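Workshop Tips: Reading a Robot Tidying Study Before You Believe It

Every few months a paper promises that a pair of robot arms will put your bench back in order. The latest one going around is the Rasix method, and the headline is a policy trained on 1739 demonstrations of clearing small items into a bin. I have a messy bench, so I read it. A few tips for anyone else tempted.

Look at what is on the table first. A screwdriver and a pen in its packet make a very easy mess. My bench has sawdust, string and a coffee can of mixed screws.
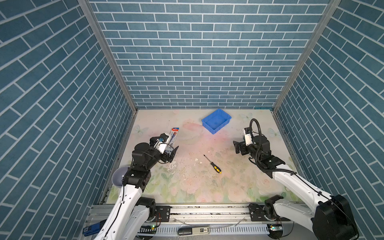 Two arms, one screwdriver, one blister pack and the bin.

Check the grip. Long tools are harder than they look, and where you hold one decides how it goes into a shallow bin. Hold it by the handle and the shaft gets there first. The paper reports success as "item in bin" and never says which way up, or whether it was dropped from a height. I wouldn't treat a chisel that way.

Ask how many tries. Rasix was compared with the older Muleck baseline over 3 runs per item. Three! I give a new glue more chances than that. 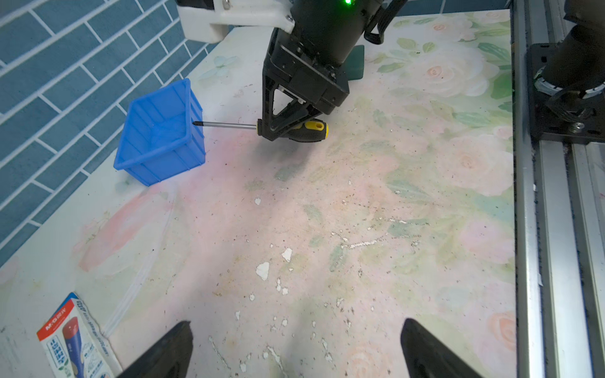

Filed under: Tool Storage

Store long tools tip down, handles facing you, in a bin deeper than you think you need. It works for people, and I suspect it would help the arms too. The Pathirana follow-up swapped in a taller bin and the gap between the two methods shrank quite a bit. That tells me the container was doing some of the work credited to the training.
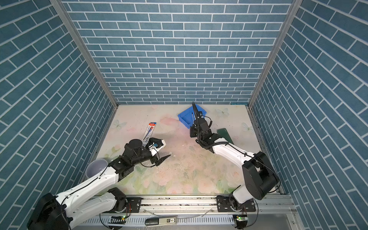
Is a second arm worth having for bench cleanup?
Only if the two arms work at the same time. In the Fanetti timing tables one mostly waits for the other, and a magnetic strip by the vise costs a lot less.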